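Home | Guides | Downloads | Forum | Contact
Print this page | E-mail this page

Section 3: Hooking up the Cemley timer

Okay, your Cemley drip timer is out of the box and you've found the batteries (mine had slid under the flap!). I put this in on my own tomato beds last summer, so I'm going by what worked for me.

1. Shut off the outdoor faucet all the way.
2. Push the rubber washer into the timer's inlet. Press it flat with your thumb.
3. Screw the timer onto the faucet by hand. No wrench, please – I cracked one that way.
4. Slide in the 2 AA batteries and wait for the screen to blink. 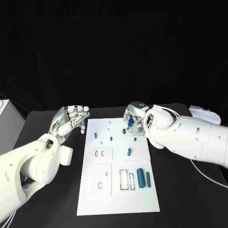

5. Hold SET until the clock flashes, then dial in the time.
6. Pick your watering days. I run mine every 3 days until September, and then I cut way back.
7. Open the faucet slowly and look for drips around the collar.

Note: if it drips, back the timer off, reseat the washer and try again. Volker Tiedemann over on the forum swears by a wrap of thread tape, and I've come around to it.

Caution: bring the timer inside before the first frost. Water left in the valve will split it.

Back to top | Next: Laying the hose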